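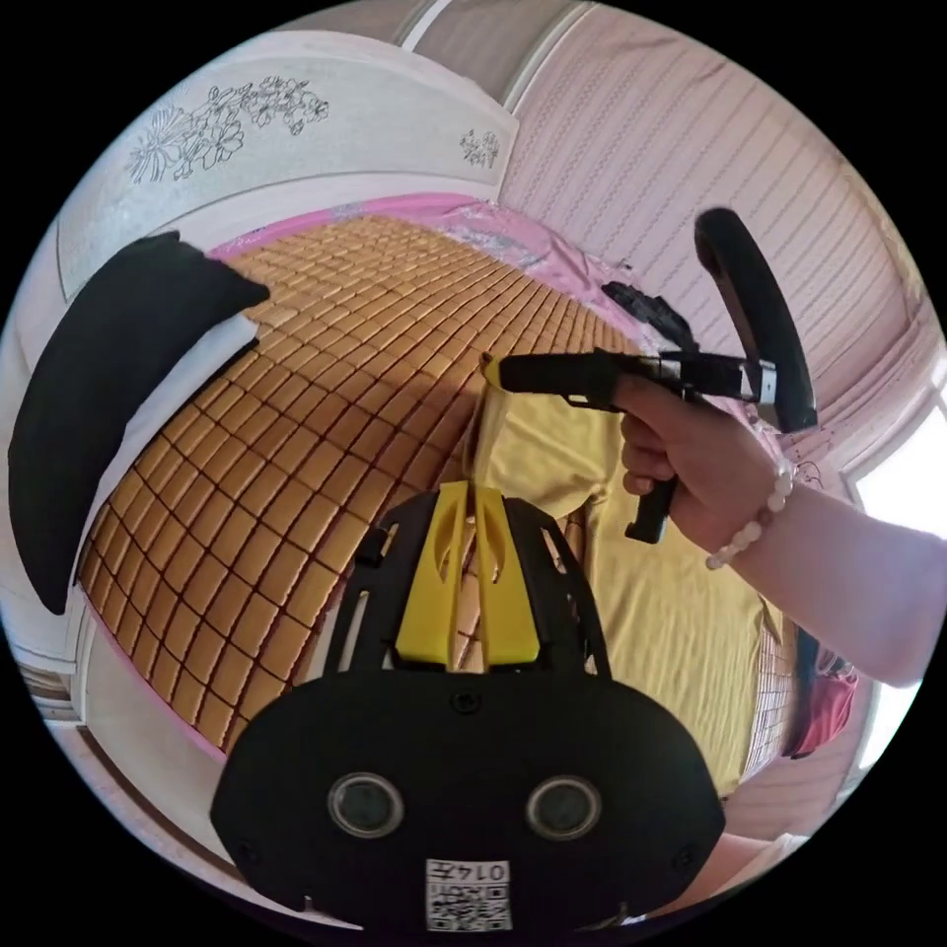 Week 4 handout: Levers, grip and why handles are the length they are

Home > Units > Everyday Mechanics > Week 4 > Readings > Tutorial sheet

Last updated: September

Welcome back, everyone, and thank you for the lovely spread of kitchen drawer finds you brought along to the last session (I had never met a cherry pitter with a spring quite that fierce). This week we carry on with levers, and I'd like us to take our time, as it's the part of the unit people come back to me about when they're sitting the paper.

Start with the word "moment". A moment is a force multiplied by its distance from the pivot, and that's very nearly the whole story. If you push down on the end of a spanner 200 millimetres from the nut with a force of 60 newtons, the moment is 12 newton metres. Slide your hand in to half that distance and you'll have to push twice as hard for the same turn, which your wrist will let you know all about!

We sort levers into three classes by what sits in the middle. First class has the pivot in the middle, as with a pair of scissors or a seesaw. Second class has the load in the middle, like a wheelbarrow or a nutcracker. Third class has the effort in the middle, and tweezers and barbecue tongs belong here. Students often feel third class levers are a bit of a swindle, as you put in more force than you get out. What you gain is reach and movement at the tip, and if you've ever turned a sausage over hot coals you'll know that's worth paying for.

Worked problem: the Wullgate gate
A farm gate at Wullgate weighs 800 newtons and its centre of gravity is 1.5 metres from the hinges. Find the moment about the hinge line. (800 times 1.5 gives 1200 newton metres.) Now suppose the two hinges are one metre apart, and work out the sideways pull on the top one. Draw the diagram first, please, even if you're sure you can do it in your head.

For the tutorial
Read the Kettani chapter on hand tools, skipping the section on gears, and do questions 2 to 5 on the Cavby sheet. Question 4 has a typo: the load should be 433 newtons. Bring a ruler and something from home with a hinge in it.

Filed under: Course notes, Mechanics, First year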